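Last updated: Aug 24, 2023

BRUSIS COMMUNITY GARDEN - MINUTES OF THE SUMMER MEETING

I took the notes again, so blame me for anything missing (and tell me before the next meeting, please, so I can fix it). We started a little late because the folding chairs were locked in the shed and the shed key was in somebody's other pants. Good turnout all the same, and thank you to whoever brought the peach cake!

1. Last meeting's minutes

Read and approved with one fix. I had written that the compost delivery from Bamaler was coming to the north gate. It's the south gate. It has always been the south gate, I just can't tell them apart on paper.

2. Water

This took up most of the evening. The bill since June came to $1,232, and there was a bit of a gasp when I read it out. Part of it is the heat, and we all know what the tomatoes were like in that stretch. But the hose bib by the herb beds has been dripping for weeks, and several people said they'd noticed it and figured it was already reported. It wasn't! It is now. Nerton can send a plumber, and we agreed to go ahead as long as the quote is no more than what they charged for the last repair.

We also talked about drip lines again. Half the room loves them, the other half remembers the year they clogged. We'll try them on two beds next spring and see how people feel after that. I offered up mine as one of the two, mostly so I can stop dragging the hose over my own peppers.

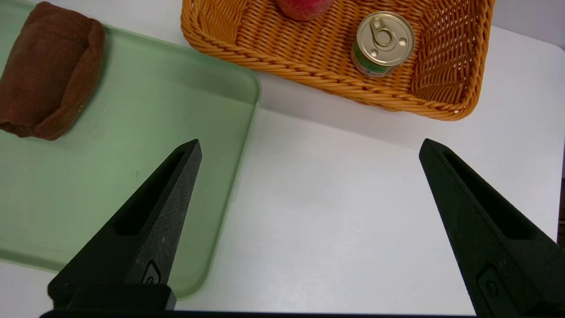
3. Waiting list and empty plots

Two plots are coming free at the end of the season, both on the Yüksel Street side. They're shady after lunch, so we should say so up front when we offer them - last time the new people wanted to grow melons and I felt terrible about it. Lettuce, chard and mint all do fine over there. I'll write to the next names on the list this week.

Somebody asked if a plot can be split between households. Yes, if both sign the form and both show up for work days.

4. Plant sale

We're keeping it in the fall, same spot by the fence, morning only. The afternoon was dead last year and we all just stood around eating the leftover muffins (no complaints about the muffins). Prices stay as they are. Please label your pots as you fill them, with a real marker and not a pencil, and put the color on there too if it's a flower. 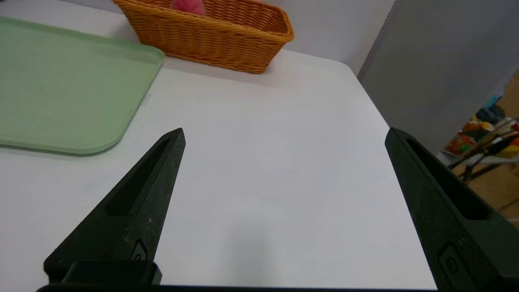 We need more small pots, so save yours and rinse them out before you drop them off. Yogurt cups are fine if you poke holes in the bottom. Seedlings that look sad on the day go in the free box, and yes, you can take from the free box if you're working the sale.

5. Rabbits

They're back, and they're getting in under the wire behind the bean rows. There was a long and pretty lively talk about this. What we settled on was burying the bottom of the fence a bit deeper on that side, starting at the corner post and going as far as the wire we've got will stretch. No traps.
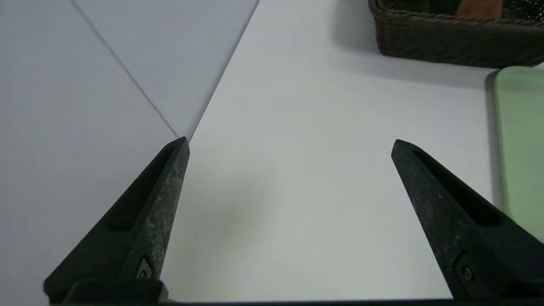
I did bring up chicken wire collars for the young plants, which worked well for me last year on the kale, and I can show anyone how to bend them. Bring gloves, the cut ends are nasty.

6. Other business

The wheelbarrow with the flat tire is still flat. Please stop putting it back at the front of the row. The radio in the shed is fine with everyone if it's off by dinnertime. And if you borrowed the long loppers, we'd love to see them again.

Meeting closed when the cake ran out. Next one is after the plant sale, date to be posted on the shed door.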